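Start Über uns Kurse Wettbewerb Presse Kontakt
Suche Suchbegriff eingeben Los

Pressemitteilung, 19. März 2021

Greifen lernen mit der eigenen Hand: Der Robotik-Kurs von Virnari geht in die zweite Runde und fährt im Mai zum Pekasano-Wettbewerb

Normalerweise schreibe ich Pressemitteilungen so, wie man sie eben schreibt, mit viel "wir freuen uns" und wenig dahinter. Diesmal darf ich ein bisschen plaudern, denn ich leite den Kurs selbst und habe beim Schreiben noch Kabelbinder in der Hosentasche. Mein Name ist Adaeze Ogunleye, ich unterrichte bei der Lernwerkstatt Virnari das Fach Robotik und Automatisierung, und ich habe Neuigkeiten: Unser Kurs "Irik" nimmt im Mai zum ersten Mal am Wettbewerb Pekasano teil. Gleichzeitig öffnen wir die Anmeldung für den nächsten Jahrgang!

Kurz zur Vorgeschichte, für alle, die uns noch nicht kennen. Virnari ist eine kleine Lernwerkstatt mit einem großen Raum, einem ziemlich ehrlichen Betonboden und einer Kaffeemaschine, über die ich hier lieber nichts sage. Den Irik-Kurs gibt es seit dem letzten Jahr. Damals kamen Leute aus ganz verschiedenen Ecken zusammen, vom Berufskolleg, aus dem Maschinenbaustudium, eine gelernte Tischlerin war auch dabei (ihr verdanken wir, dass im Regal endlich alles gerade steht). Jetzt sind es 13 Teilnehmende, und der Kurs hat sich ganz schön verändert. In der ersten Runde haben wir vor allem programmiert. Es wurde viel auf Bildschirme geschaut und wenig angefasst, und das hat mich irgendwann gestört.

In diesem Jahr fangen wir deshalb bei der Hand an. Die Teilnehmenden arbeiten mit Greifern, die man selbst festhält und führt. Man nimmt damit ein Kissen auf, legt es wieder hin, versucht es mit einer Flasche, dann mit einem Stück Stoff. Klingt kinderleicht, oder? Das dachten in der ersten Stunde alle. Nach zwanzig Minuten hatte die Gruppe eine lange Liste mit Fragen: Wie weit mache ich auf? Von welcher Seite komme ich? Was mache ich mit einer Kante, die nachgibt? Aus genau diesen Fragen bauen wir dann die Aufgaben für die Automatisierung. Wer einmal selbst mit zwei steifen Fingern nach einem Stück Stoff geangelt hat, schreibt danach ein ganz anderes Programm, das merke ich jede Woche.

Gearbeitet wird in kleinen Teams und gerne durcheinander. Eine übt, einer baut um, jemand sitzt über den Aufzeichnungen vom letzten Mal. Ein fester Platz für jeden hat sich bei uns nie durchgesetzt, und ich habe aufgehört, darum zu kämpfen. Wichtig ist mir nur, dass alle reihum an jede Station kommen, auch an die unbeliebten. (Ja, Kabel aufwickeln ist eine Station.)

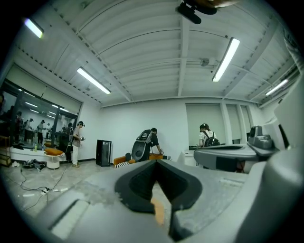

Übungsbetrieb im Kurs Irik: vorne der graue Handgreifer mit seinem schwarzen Finger, weiter hinten Arbeit mit Headset, am Sofa und am Fenster.

Am Ende jedes Kurstages sitzen wir zusammen und reden darüber, was geklappt hat und was nicht. Da wird es manchmal laut – einmal haben wir eine halbe Stunde lang gestritten, ob man ein Kissen an der Ecke oder in der Mitte fassen soll. Siu-ming Lo, mein Kollege und bei uns für die Technik zuständig, hat dazu eine klare Meinung (Ecke!), ich habe eine andere, und der Kurs hat am Ende einfach beides ausprobiert und mitgeschrieben. Solche Mitschriften sammeln wir inzwischen in einem gemeinsamen Kursheft. Es hat schon 39 Seiten, einige davon mit Kaffeerand, und wer neu dazukommt, liest sich da zuerst ein.

"Ich gebe den Leuten am Anfang extra wenig Erklärung", sagt Siu-ming Lo. "Sie sollen erst mal danebengreifen. Danach hören sie mir viel besser zu." Ich kann das bestätigen, so hat er es nämlich mit mir auch gemacht.

Nun aber zu Pekasano. Der Wettbewerb richtet sich an Kurse und Schülergruppen, die eine Aufgabe aus dem Haushalt lösen wollen. Unsere lautet: ein Wohnzimmer aufräumen. Dinge vom Sofa nehmen, Kissen ordentlich ablegen, Kleinkram an seinen Platz bringen. Jedes Team zeigt seine Lösung vor einer Jury und muss außerdem erklären, wie es dahin gekommen ist, mit allen Irrwegen. Gerade dieser Teil gefällt mir sehr, denn Irrwege haben wir reichlich! Zwei Teams aus dem Kurs treten an. Das eine kümmert sich um weiche Gegenstände, das andere um alles, was umkippen kann. Welches Team es schwerer hat, darüber wird bei uns täglich verhandelt.

Möglich wird die Teilnahme durch die Firma Cherkaoui, einen Werkzeugbauer aus der Nachbarschaft. Cherkaoui unterstützt uns mit 2.000 Euro für Material und Fahrt und lässt uns obendrein in der eigenen Werkstatt Teile nacharbeiten, wenn bei uns mal wieder eine Halterung nicht passt. Dafür an dieser Stelle ein dickes Dankeschön, auch im Namen der Teams. Dass dort immer jemand ans Telefon geht, wenn wir mit einer dringenden Schraubenfrage anrufen, hat uns schon mehr als einen Nachmittag gerettet.

Bis Mai ist noch einiges zu tun. Das Team für die weichen Sachen will seine Reihenfolge noch einmal umstellen, das andere schreibt an seiner Präsentation und kann sich bisher nicht auf einen Titel einigen. Ich sammle Vorschläge, die bisherigen sind leider alle nicht druckreif.

Und wer jetzt Lust bekommen hat: Für den neuen Jahrgang kann man sich ab sofort anmelden. Vorkenntnisse braucht es keine. Wer schon programmieren kann, bringt das mit, wer lieber schraubt, näht oder zeichnet, ist genauso richtig. Bitte schreibt uns in ein paar Sätzen, was ihr zuletzt repariert oder kaputt gemacht habt, daraus stelle ich die Teams zusammen. Werkzeug und Geräte stellen wir, bequeme Schuhe bringt bitte jeder selbst mit.

Redaktionen, die uns vor dem Wettbewerb besuchen möchten, melden sich am besten ein paar Tage vorher bei mir. Mitmachen ist dabei ausdrücklich erwünscht – einen Greifer zum Ausprobieren gebe ich gerne aus der Hand.

Pressekontakt
Adaeze Ogunleye
Lernwerkstatt Virnari, Kursleitung Irik
Technische Rückfragen: Siu-ming Lo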